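Sorting out the hair clip pile

Posted 21st March in Small Tidying

I put this job off all winter. My hair things lived in a zip pouch, the pouch lived in a bathroom drawer, and every morning I fished out the same clip because it was on top. So I finally tipped everything into a shallow tray on the table, with the strawberry cloth still on, and had a proper look!

A tray beats a bowl for this. Things slide to the bottom of a bowl and you're back to digging.
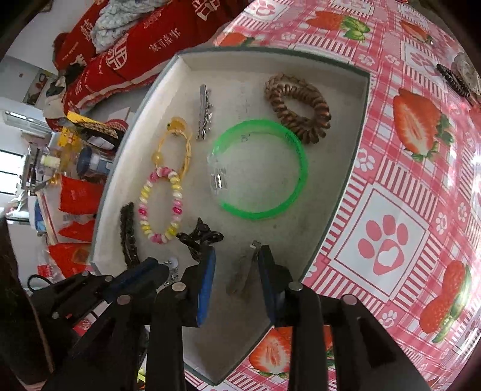
Bracelets come out first. They hook onto clips and tangle with hair ties (beaded ones are the worst), so get them off to one side before you do anything else. Then do the coil ties. If yours have gone long and floppy, try a minute in a mug of hot water. Mine usually shrink back fine, though I've had 2 that never did.

Metal clips I open and close 3 times. If one sticks or pinches, out it goes. A dry cotton swab gets the fluff out of anything fancy, leaf shapes, beaded edges and so on. Don't soak glued pieces, I lost a nice one from Lenby that way last June. 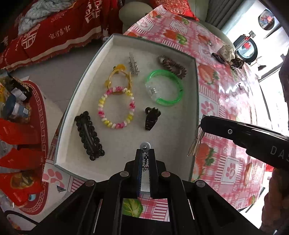
For putting it all back I use a Zatow drawer divider, the low kind, which cost me 95 cents at a yard sale. Long barrettes go along the back, claw clips in the front corner, ties looped over a bit of ribbon so they can't wander off. Bracelets get their own saucer now.

If you have little kids, let them do the ties. They love sorting by color and you can drink your coffee.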